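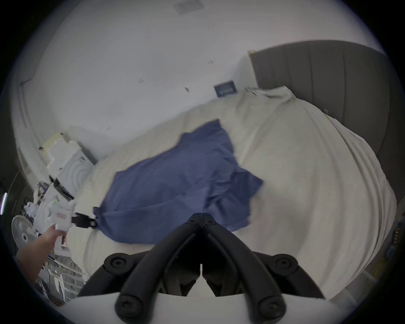 Tóth asked us early on whether the dropped grasps were simply tired hands, and it was a fair thing to ask! We thought so too, until we went through all 2,410 folding attempts and found 708 where the logged jaw width froze while the jaws kept moving.
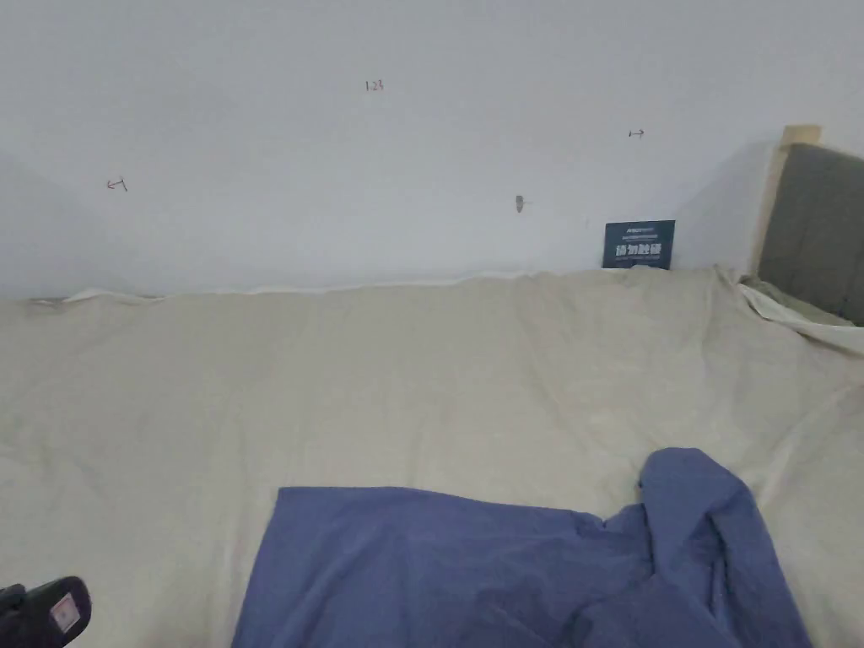
The freeze never raised an error — the logger just repeated its last good value, so the policy learned to let go of cloth it should have kept hold of. I'd blamed the Ketberg driver for weeks (sorry, Ketberg). The real fault was a buffer we wrote ourselves, and it's now fixed, with a check that stops recording after 5 stale readings.

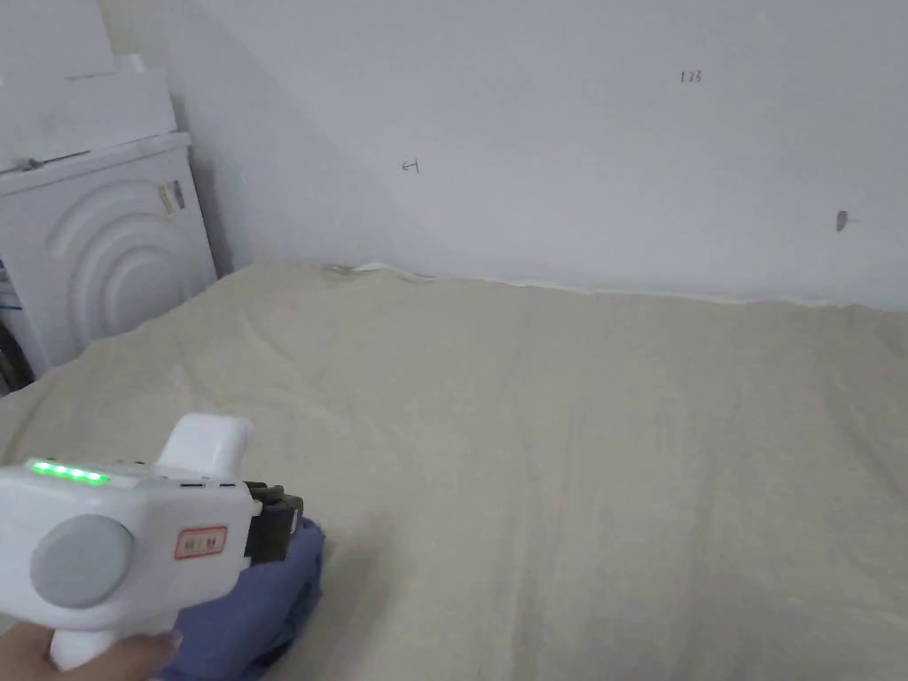 Figure 3. Grasping blue cloth with the hand-held gripper.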